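Travel & Stays | Self-Catering

June
By Trinidad Escobar

The road into Grolville comes down through pear orchards and ends at a stone quay. There is one grocery, a bakery that closes at noon, a pharmacy, and a ferry landing where the boat calls twice a day. For years the only places to stay were two rooms above the bar. Now the houses on the hill behind the quay are rented out by the week, and people who used to drive through on the way to the coast are stopping.

I took an upstairs apartment in a house called Olivares, halfway up the hill. The ground floor has its own entrance and is rented separately. From the gate there are 23 steps up to the front door, steep and without a handrail on the lower half, so anyone with bad knees or a heavy suitcase should ask for one of the houses on the quay instead. Parking is in a gravel lot at the bottom. It is free, but it fills up by late afternoon when the day visitors are still at the beach.

The apartment has a bedroom with a double bed, a second room with a sofa bed, a bathroom with a shower, and a kitchen that opens onto the terrace. It is plain. The towels are thin and the wardrobe door sticks. The mattress was good, the water was hot, and I could hear very little from downstairs apart from a radio in the mornings.

Rizwan Orakzai manages Olivares and several other houses on the hill. He moved to Grolville in 2000 to work on the ferries and started looking after keys for owners who lived elsewhere. "People would call me from the city and ask if the roof was still on," he told me. "After a while they asked if I could find someone to stay in the house, so it wasn't standing empty all winter."

Most of his guests book through Flulo, a small rental site that covers this stretch of the lake. A week at Olivares in June costs 600, with bed linen included. Final cleaning is extra and is paid in cash on arrival, and the listing mentions this only near the bottom. In August the price goes up and the minimum stay is a full week. Outside the summer Orakzai will usually agree to three nights if you call him.

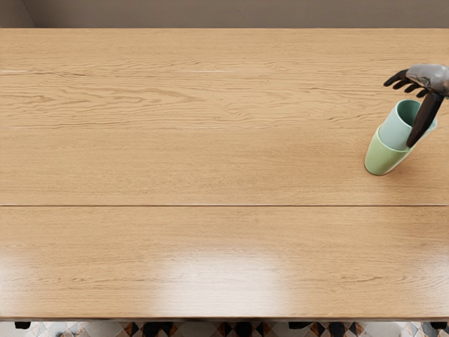
Two cups on a wooden tabletop.

Eating out in Grolville does not take much planning. The bar on the quay serves lake fish at lunch and a short menu in the evening, and the kitchen stops taking orders at nine. The grocery has the basics, decent cheese, and local pears when they are in season. For a larger shop you have to drive to Cendholm, on the far side of the ridge, where there is a supermarket and a covered market that runs in the mornings. The market is worth the trip on its own. I bought smoked trout, a bag of walnuts and a jar of dark honey, and ate from them for most of the week.

Cendholm is also where the walking starts. The marked path leaves from behind the church and climbs through beech woods to the ridge, then drops to the lake a little north of Grolville. It took me most of a morning, with a long stop at the top. The surface is good until the last section, which crosses loose stone and is slippery after rain. There is no water on the route. The bus back to Cendholm leaves from the quay in the late afternoon, and the driver does not take cards.

The beach is a strip of pebbles ten minutes from the ferry landing. Bring shoes you can swim in. The water is cold even in warm weather, and it gets deep quickly, so families with small children tend to use the roped area beside the jetty. There are changing cabins and one outdoor shower. A kiosk sells coffee and ice cream when the weather is fine.

I asked Orakzai whether the village was getting too busy. He said July and August were hard, mostly on account of the cars, and that some owners wanted to add more apartments while others wanted to stop. "The water system was made for the people who lived here then," he said. "On a hot weekend the pressure goes down at the top of the hill. Guests notice it before the mayor does."

I had no trouble with the shower at Olivares, but I was there early in the season. The couple renting a house farther up said theirs slowed to a trickle one evening and came back after dinner.

Getting there without a car is possible. The train goes as far as Cendholm, and the bus over the ridge meets the morning and evening arrivals. The ferry is slower and costs more, but it leaves you right on the quay, and Orakzai will meet the boat with the keys if you tell him the day before. Check-in is from four in the afternoon. Check-out is at ten, and he does come by at ten.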